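Keeping fleece soft: what I have learned from many washes

When we moved to Trandale the flat had one small radiator in the bedroom and a window which did not close well. So in our house we live in fleece from October until spring, and I wash a great deal of it. In the beginning I made all the mistakes. My first good jacket became hard like a doormat after one winter, and I thought it was the quality of the cloth. It was my washing.

Before the wash

Close all zips. An open zip works like a small saw on everything near it. Empty the pockets and turn the garment inside out, so the inner side takes the rubbing of the drum. Wash fleece with fleece. Towels give their fluff to it, and a black jumper washed with new towels will keep you busy with the sticky roller for a whole evening.

If there is mud, let it dry fully and brush it off. Wet mud only goes deeper.

The wash

Thirty degrees is enough for things worn at home. I use half of the powder that the packet advises, or better, a liquid, as powder can stay between the fibres and make them stiff. I never put fabric softener. It covers the fibres with a thin layer, and after some time the pile lies flat and sticky. Two spoons of white vinegar in the softener drawer do the work, and the smell is gone when the clothes are dry.

Keep the drum only half full. Fleece is light but it takes space, and if it cannot move it is not rinsed. My machine, an old Trirkitz, has a short wool programme of 25 minutes and I find it good for almost everything.

Drying

A radiator is too hot for fleece, also when you are in a hurry. I put the things over the clothes horse, away from the heater, and turn them one time. Hoods dry last. Pull the hood open and hang a peg on each side – then the air can go in. If you own a tumble dryer, use the cold setting with a clean tennis ball.

When it is already stiff

Fill a basin with lukewarm water and a small cup of vinegar, leave the garment for 20 minutes, rinse well and let it dry flat. Then brush the pile in one direction with a soft brush, the type for babies' hair. I bought mine in the Iordache shop near the station, but any soft one will do. For little balls on the elbows I use a dry kitchen sponge, the green side, with very light hand.

Storing

Do not hang heavy fleece on thin hangers, the shoulders will get two bumps. Fold the sleeves to the middle, then roll from the side to make a long parcel. I do this on the bed, where there is enough place to make the cloth flat first. The rolls stand upright in a drawer and I can see all of them without digging. For summer I put them in a cotton bag, never in plastic, with a piece of cedar. In July I open the bag once for fresh air.

Blankets from the same kind of cloth can be treated in the same way, but give them a second rinse. A big one needs two days on the line in winter, so wash it on a morning when you have a spare for the night.

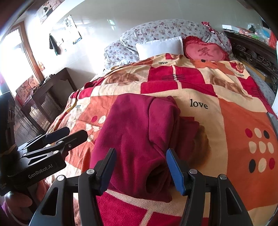

For thick winter socks I follow the same rules, only I dry them by the toes, with the pegs on the seam, so the elastic at the top does not stretch.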